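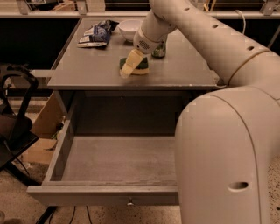 Getting out the contract vote
Speaker notes, September 10, 2022
Grellia Hall, stewards' training, second talk of the morning

Start on time. People will still be getting coffee, and that's fine.

Opening. Thank them for giving up a Saturday-type morning when they could be home. Say who is in the room: stewards from the Clovedach warehouse, the Flellel bus yard and the Zaidi laundry. Three employers, one local, one ratification vote. Ask for a show of hands from anyone who has never worked a contract vote before. Tell them the talk is mostly for them.

SLIDE 1. What is being voted on
The tentative agreement was reached in August. It runs 4 years. The full text is on the members' page and there are paper copies by the door. Ask stewards to take a stack for each break room.
Don't go through the wage table here. The bargaining team does that after lunch, and if I start on it we will lose the hour. If somebody asks about the pension language, same answer: after lunch.

SLIDE 2. Last time
At the last ratification, turnout was 26 percent. Say the number, then wait a second.
The contract passed. But management knew the turnout figure before most of us did, and it came up across the table in the first week of bargaining this year. They asked who we were speaking for. It was a fair question and we didn't have a great answer.
Turnout was lowest on nights, at Clovedach especially. Voting closed before the night shift came in, and the people on nights noticed. Own that. Don't make excuses for it.

SLIDE 3. What is different this time
Polls are open for all three shifts at every site. Voting runs two days. At the bus yard the table is in the drivers' room, by the lockers. At Zaidi it's in the lunchroom and will stay there both days. Clovedach voting is across the street, in the Grellia Hall side room, as the company would not give us space inside.
Members need a photo ID or a work badge. Either one is okay. They don't need to bring their union card.
No voting by phone, and no voting for a coworker. We get asked that every time.

SLIDE 4. The list
Each steward gets a list of the members in their area. The goal is a conversation with 100 percent of the names on it. A flyer on a windshield doesn't count as a conversation. Neither does a group text.
Keep lists short. If yours has more than 26 names, see me at the break and we will split it with somebody.
Mark the list the same day you talk to people. Use the codes printed at the bottom: talked to, left word, on leave, wrong shift. Please don't make up new codes. Last time we got back lists with stars and smiley faces and had to call people to find out what they meant.

SLIDE 5. What to say
Keep it simple. "There's a vote on our contract. Have you looked at it? When are you working those days? What time do you think you'll go vote?"
The last question matters most. People who name a time are more likely to show up. Write the time down on the list.
Stewards may say how they plan to vote if they're asked. They may not tell anyone else how to vote while wearing an election badge or standing near the table. Read this part out word for word.

(Pair practice, 7 minutes. One plays a member coming off shift who wants to get to the car. Then swap. Walk around and listen. If it's going well let it run over a little and skip slide 6.)

SLIDE 6. Hard questions
"It's going to pass anyway." Answer: it might, and the number still gets used at the table.
"What happens if it's voted down?" Answer: the bargaining team goes back. The old terms stay in place while they talk. A no vote is not a strike vote. That would be a separate ballot.
"I'm not a member." Answer: only members vote on the contract. Have a card on you. A person who signs before the cutoff can vote. Check the cutoff with the office before saying it out loud, the date on the old handout is wrong.

SLIDE 7. Rides and time off the floor
Flellel drivers on split shifts can vote in between. Zaidi members get their regular break and no more, so the line has to move. We need two extra people at that table at noon. Pass the clipboard now.

Questions. Repeat each one so the back can hear it. Lists are handed out at the side table, by site. Nobody leaves without signing for theirs.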